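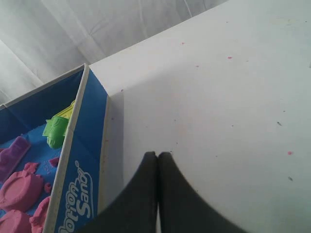 Fig. 1. Motion Sand tray on the white table, with molds and pink sand.

Workshop notebook, play materials room
Tuesday, entry opened 9:40 a.m.
Entered by: Peiyu Deng
Read by: Suqin Tang, Weidong Yu

Purpose. To settle how the molding sand sets are to be stored and handed out for the March family sessions. The matter was left open in the previous entry, where Suqin Tang asked whether the printed cardboard trays should be kept in use or replaced with the plastic bins from Ornent.

Materials. One Motion Sand set, in its blue cardboard tray, shelf number 3422. Pink sand. Molds in green, lime yellow and purple. Kitchen scale, soft brush, dustpan, one Ornent bin with lid.

Notes on the tray. The tray is convenient at the table. A child can reach over the side, and the molds can be stood against the wall while the sand is being worked. Its weak point is cleaning. Cardboard cannot be rinsed, and a damp cloth raises the surface of the print, so the tray is to be brushed out only. Sand that has packed into a corner should be lifted with a piece of the same sand, pressed down lightly and pulled away.

Notes on the sand. Portion set at 800 g per tray. Shiyu Tang prefers less for the youngest group and may reduce it at her discretion; please write the amount on the lid label. The large round shape with the scalloped edge holds its outline well enough to be used as the demonstration piece. Press the sand firmly into the mold, level it with the flat of the hand, turn it over and tap once. Repeated tapping cracks the rim.

The castle-type molds require more care. The notches must be filled first, with small pinches, before the body of the mold is packed. Ximeng Hou has asked that this be shown to the parents as well.

Table surface. Small specks show on the white top and travel on sleeves. Brush toward one corner and collect with the pan. Do not use the wet sponge until the dry brushing is finished.

Decision. Trays remain in use at the table. Sand goes into the Ornent bins for storage, lid closed, one color to a bin. Molds are washed separately and air-dried on the rack by the sink.

Open items. Room 23 has no dustpan. Weidong Yu to order 4 spare lids from Haltlow. The labels for the purple molds are still to be printed.

Entry closed 11:15 a.m. P.D.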